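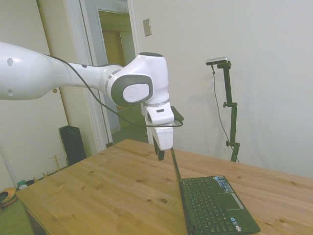
Page last changed: December, 4:10 pm

Pale pine table used as a computer desk - yellowing and rubbing marks

I have a pine table against a white wall that I use for a small black laptop. It's from Makedow, bought unfinished, and I put two coats of Dekker clear wax on it myself. The knots look fine, but the wood around them is getting more yellow, and there's a dull patch where the laptop sits and my wrists rest. I wipe it with a damp cloth most evenings.

Can I fix the dull patch without stripping the whole top? And is there a finish that won't go yellow? I'd like to keep the grain showing and the color light.
Posted by Mundanside

You can fix the patch alone. Wax wears off wherever something rubs on it, and wiping it with water every evening will speed that up. Take the laptop off and clean the dull area with a cloth and a little mineral spirits. Let it dry overnight. Then rub on a thin coat of the same wax, going with the grain, and buff it after 2 hours or whatever the can says. Go a few inches past the dull part so there's no hard edge. Lay the used rags out flat outdoors to dry before you throw them away.

The yellow is mostly the pine itself. It darkens in daylight under any clear finish. If you want to slow it down you need a water-based polyurethane, and for that all the wax has to come off first or it won't stick. I did mine that way and it took a whole weekend. Sand lightly between coats. It's still lighter than the shelf I bought at the same time - that one only has wax on it.

Move the laptop now and then too. Otherwise you get a pale rectangle under it.
Posted by Melovetti

Just put a desk mat on it. I had the same problem and stopped thinking about it.
Posted by pinetop2760

The mat works, but get a felt or cork one. A rubber-backed mat left a mark on my table that I had to sand out, starting at 100 grit, and the spot is still lighter than the rest. Also check that the feet on the laptop are all there. Mine had lost one and the bare corner was doing the scratching.
Posted by oakhinge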